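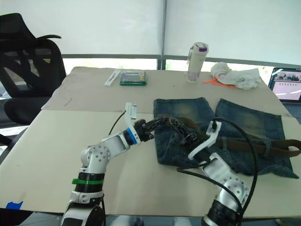 Setup and maintenance of the Hollatus cell

The Hollatus cell is a two-arm tabletop workstation for handling clothing, including items with belts and other loose parts. It was assembled by Viraser and is looked after by Walid Awad.

Layout

Both arms stand at the front of the table and reach toward its far side. Each ends in a black gripper. A white curved bracket at the wrist carries the camera hardware, and the cables run back down the arm. Garments such as denim shorts are laid between the arms with the waist toward the front.

Cable routing

Wrist cables are left with enough slack for a full turn of the last joint. A loop that is too short pulls on the connector, and one that is too long can catch on a belt or a waistband. After any change, each arm is moved slowly through its range with the grippers open.

Routine care

The screws at the joints are checked every 500 operating hours. Fingertips are wiped clean of lint and replaced in pairs. Cameras are recalibrated whenever a bracket has been loosened.

Service history

The left gripper was rebuilt at 715 hours. On September 22, 2025, at 1,552 hours, Awad replaced both wrist cables and recalibrated the cell. The next full service was set for November.

See also

Mamard gripper
Solís work table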